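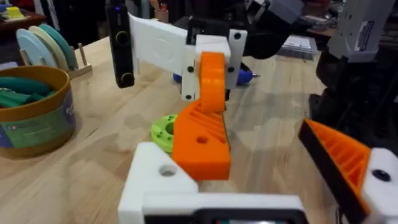 A workbench of pale wood.

Sandine Lake overnight - worth the walk?

pinyonjay16
Hi all! Thinking of two nights up at Sandine Lake in August, mostly for the stars (and the quiet, after the year we've had). Is the Metomine trailhead still the best way in?

slowboots
Oh, you'll love it! We came in from Metomine and it took us 4 hours with plenty of snack stops. Camp on the east shore if you can, the sky just opens up over the water.

tarnwader
I'd have to disagree on the east shore, sorry - the wind there kept us up both nights. Try the trees by the outlet, and walk down to the shore after dark.

slowboots
Fair enough, we may have had a calm spell. I'd still take the wind for that view, though!

pinyonjay16
Thank you both, you're very kind. Trees to sleep in and the shore for stargazing, then.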